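Keeping the cables off the floor

By the time Gunvor Skjelbred gets to the test cell at Pollow, the arm has usually been standing still for an hour. She likes it that way. The first job of her morning is to look at the cables, and she wants to look at them before anyone has moved anything.

Skjelbred looks after one picking cell for Dudex, a small firm that sorts returned goods for online shops. The cell has a KUKA arm, a bin and a table. It was put together in July by an outside contractor, Skelus, and handed over with a folder of drawings and a parts list. The folder has been rewritten twice.

"The arm itself gives me very little work," she says. "I grease what the book says to grease. It's everything hung on the outside of it that wears."

What hangs on the outside is the bundle of cables and hose that feeds the tool. It is tied to the arm near the top, runs down over the links and loops round the wrist with enough slack for the last joint to turn. Too little slack and the connectors take the strain. Too much and the loop drags through the goods when the arm goes low.

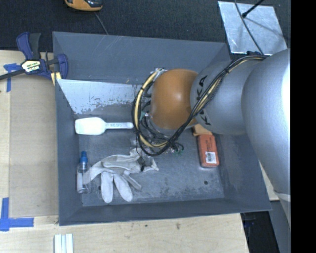
The slack was wrong for most of the first winter. Skelus had set it with the arm upright, and when the tool reached into the corners of the bin the loop pulled tight. Two connectors failed in the same week. Skjelbred now sets the length with the arm at its lowest point, turns the wrist by hand control to both ends of its travel, and only then closes the tie. The job takes 23 minutes if the old tie comes off cleanly.

She keeps a log in a school exercise book. It gives the date, the joint that was moved, the part that was changed and the number of picks since the last stop. The wrist cables are changed every 2000 hours whether they look worn or not. The ties are changed far more often, and she buys them in bags of 10 from a hardware shop near the station.

The bin is the other regular job. It has to sit in the same place every time, as the arm's lowest safe height is worked out from the bin floor. A shift of a few millimetres at one corner can put the tool into the metal. Skjelbred checks it with a steel rule after every change of goods and writes the figure in the book. Bolting it to the table was tried and given up, as the bin has to come out for cleaning.

Mixed goods are the hardest on the cell. Soft items fold and catch on the fingers of the tool, and flat packs slide when they are pushed. Khurana, the firm that wrote the picking software, sends a new version every few weeks, and each one goes through the same run of 43 picks before it is let near paid work. If the loop snags once during the run, the run is started again.

The entry for 4/30/20 is typical. It reads: "Tie replaced, upper. Loop let out by a thumb's width. Connector reseated. Run clean at second try."

A spare bundle, already cut to length and labelled at both ends, hangs on a hook by the door. Skjelbred made it up herself over two evenings. Dudex has asked her to make another for a second cell, which is due once the floor at the far end has been levelled.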